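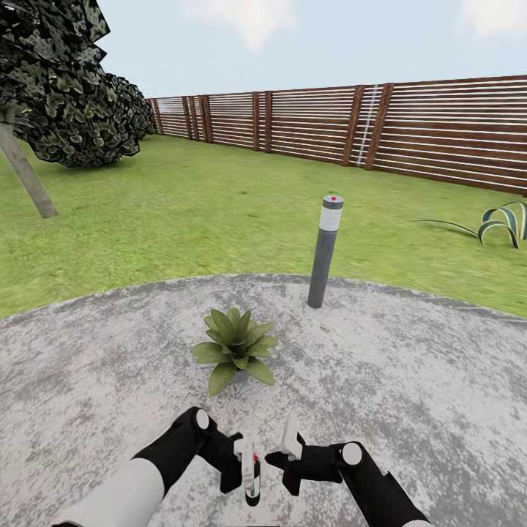 On September 28, 2020, Muthoni Mussa wrote:

Has anyone got the two-arm cell to hold a thin part upright in the Limine yard scene without the grippers fighting each other? Mine is fine with one arm. As soon as the second gripper closes, the part starts to shiver, and after a while one finger sinks into it. I have turned the grip force down twice and it only gets slower to go wrong. Same Stidora build as everyone else, I think. Do I need to redo the arm calibration from scratch?

Hi Muthoni, hi all,

No need to start from scratch! I had the same shiver all through May and I'm happy to say the cell has been a pleasure to work with ever since I cleaned it up. The small bottle-or-tube part, mostly white with the red band near the top, is the one I use for checking, so you can compare directly.

What I'd look at, in the order I did it:

First the base offsets. If you copied the cell out of the old Bestasari project, the right arm's base is stored in its own file, and a re-import quietly puts it back to the default. On mine the two bases disagreed by 25 mm. Each arm was perfectly calibrated on its own and they still had different ideas of where the part was – hence fine with one arm, awful with two.

Then the finger pads. Look at the collision shapes with the visual meshes switched off. My left pad had kept the shape from an earlier gripper, so contact started well before the pad got there. Regenerate both, even if only one looks wrong.

Then the physics step. I run 360 steps a second when both grippers are closed on something this slim. It costs you some speed but the contacts calm down beautifully.

Grip force last. Put it back to the default before you touch anything else, or you won't know what helped.

For looking after it: I keep a short check called Pal that closes both grippers on the part, holds, opens, and logs the pad forces. I run it after every scene edit, including silly ones like moving the potted plant or the bollard light. The log is at 3,408 holds now, and the last 766 are all from after the offset fix. I love scrolling through that stretch, it's so flat.

One thing I haven't solved is the wrist drift on the left arm after a long session. Reloading the cell clears it, but I'd like to know the cause. If you see it too, please post your joint log – the ten seconds before you notice it would be plenty.

Savita Pathak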